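Project Report: Loss of Marker Tracking in Two-Handed Gripper Demonstrations
Karnley campus, second-year group project
Submitted in October

1. Background

Our group was asked to record demonstrations of a household task with hand-held grippers, so that the recordings could later be used to train a two-armed robot. The task was opening a lidded wicker tissue box and sorting out the paper items inside it. Each gripper has its own camera and a cube covered in printed black-and-white markers. A second camera is worn on the operator's head. The position of each gripper is worked out afterwards from the markers.

The original aim was to compare two ways of opening the lid. We did not reach that aim. In the first full session a large part of the data turned out to be unusable, and the rest of the project was spent finding out why. This report covers the fault, how we looked for it, and what we changed.

2. Setup

The recordings were made in a shared office at Penside. The box was placed on a round table with a black marble-patterned top and the operator stood over it. The tracking software was Prodetau, which the department already had installed, run with its default settings. The gripper mounts were printed from the Courtois design, which an earlier group had left us with the files and a page of notes.

One recording, which we call a run, starts with both grippers held clear of the box and ends when the operator says "stop". We planned for runs of 40 seconds. Most were shorter than that once the operators had practised. 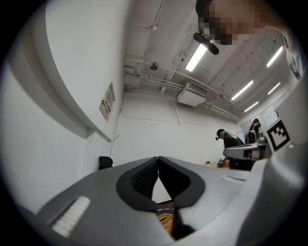 Figure 1. View from a gripper camera with the fingers closed at the tips.

3. The fault

We recorded 148 runs. When these were put through Prodetau, 40 of them were rejected because the position of one gripper jumped. In a typical rejected run the path was smooth at first, then the gripper appeared to move sideways through the table and come back. The other gripper in the same run was usually fine.

We did not notice this during the session. The live display showed only the camera pictures, and these looked normal. There was a status light for each gripper in the software window, but the window had been made small to leave room for the run list, and the lights were hidden. This was our mistake, and it meant we carried on recording all afternoon with a fault that was present from the early runs.

A second problem came up on the same day. In 4 of the runs the gripper's fingers did not open fully when the trigger was released. We first thought the two problems had the same cause, and this cost us some time.

4. Looking for the cause

4.1 Lighting

Our first idea was glare. The office has long, bright ceiling lights and the gripper camera points up at them whenever the hand is tilted back. We repeated a set of runs on a Thursday evening with half of the lights switched off.

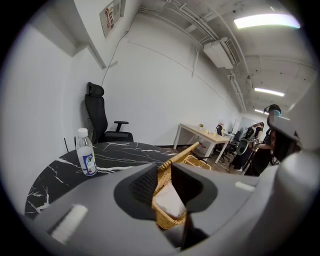

The number of jumps was almost the same as before. The images were also noisier, so we went back to having all the lights on. We kept the table where it was for the remaining tests so that only one thing changed at a time.

4.2 Calibration

Next we repeated the camera calibration. The old calibration file had been made by the earlier group and we had assumed it was still good. The new file gave slightly different values and the paths became a little smoother, but the jumps stayed. We have kept the new file.

4.3 Marker cube

The third idea was that the markers themselves were moving. We clamped each gripper to a bench and pushed gently on its cube. One was solid. The other could be turned by a small amount and did not return to the same place. The mount on that gripper is held by a single screw, and the plastic around the screw had worn so that it no longer gripped.

The movement is hard to see by eye. It only happens when the wrist turns quickly or when the cable pulls on the mount, for example when the operator reaches across the table.
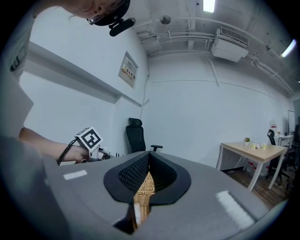 To check this we marked a pencil line across the joint and did 6 runs with normal movements. The line was out of step after every one of them. We then held the mount in place with tape and did the same again. The line stayed together and Prodetau accepted all the runs. We took this as enough evidence that the loose mount was the main cause.

4.4 Sticking fingers

The fingers that did not open were a separate matter. We took the gripper apart and found that a return spring had come off its post. It was refitted with a drop of glue and has not come off again. The runs affected had been accepted by the software, so we had to find them by watching the recordings, and they were removed by hand.

5. Safety

The finished data was meant to be played back on the robot in the Karnley lab. Had we sent the rejected runs without checking, the arm would have been told to move sideways at speed and down through the height of the table. The robot has a force limit and a stop button, but we would not want to depend on them. We reported this to the lab before the mount was repaired and were asked to add a speed check to our script. Any run in which a gripper moves faster than a set limit between two images is now refused, whatever the tracking software says.

We also looked at the work area itself. Cables lay across the floor on one side of the table, where people walk, and an operator watching their hands is not looking at their feet. No one fell, but it was added to the risk form. The cables should be run along the wall for any future session. 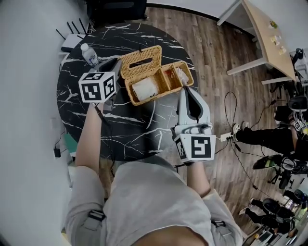

Figure 2. Two-handed work on the tissue box, with its lid open, from the head camera.

6. Changes made

The worn mount was reprinted with thicker walls and a second screw. The cable is now tied to the grip, with enough slack for the wrist to turn. The status lights in Prodetau are kept on screen, and the operator waits for both to be green before starting. A pencil line is drawn across each joint at the start of a session and looked at after every sixth run.

7. Remaining problems

The new mount is heavier and two of our operators found it tiring. We have not tested it over a full day. We also do not know how many of the accepted runs contain a small shift that was not large enough to be rejected. The speed check would not find these. One way would be to compare the distance between the two grippers with the size of the box at the moment both are touching it, but we ran out of time to write this.

The comparison of the two ways of opening the lid has been left for the next group. The raw recordings, the new calibration file and the changed mount drawings are in the project folder.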